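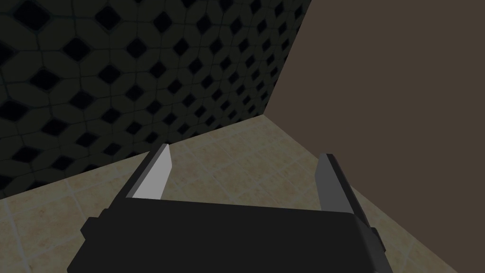

Pinza de dedos paralelos Vernolis, abierta. Render.

Vernolis G-40, pinza para puesto compartido

Para talleres donde alguien se pasa el turno cogiendo y dejando piezas. Dos dedos, cuerpo negro bajo, almohadillas grises recambiables. Se monta en el brazo que ya tengais, con placa Grisar (va aparte).

Apertura máx. 59 mm
Vida de las almohadillas: 400 horas, luego cambiar el par completo
Peso: 700 g sin placa
Cable: 2 m, salida lateral

Qué cambia en el puesto
En Sobczak, torneado de madera, la tienen desde junio. Antes, dos personas cargando varilla a mano toda la mañana. Ahora una prepara cajas y revisa canto, la otra ha pasado a acabado. Mismo horario, misma plantilla. Menos muñequeras, dice Jolanta Marciniak, jefa de turno. También dice que las primeras semanas fueron lentas y que hubo que reordenar la mesa entera. Contad con ello.
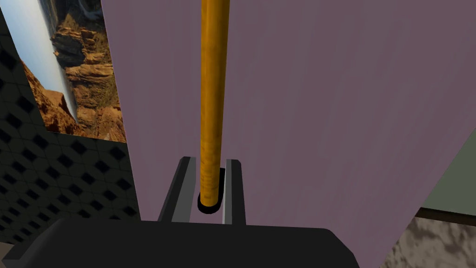 Varilla de madera entre los dos dedos. Render.

Formación: media jornada en vuestro taller, para quien vaya a usarla, no solo para mantenimiento. Manual en español y polaco. El operario puede parar y abrir la pinza desde el pulsador, sin pasar por el encargado.

No sirve para: vidrio, piezas con aceite, nada por encima de la apertura indicada.

Recambios
Par de almohadillas Avine, lisas o estriadas (estriadas agotadas, entran en breve)
Juego de tornilleria
Pulsador con cable

Plazo: tres semanas desde pedido. Precio segun cantidad, pedid presupuesto indicando modelo de brazo y pieza a coger. Sin esos dos datos no podemos contestar.

Ficha revisada: sáb 23 de agosto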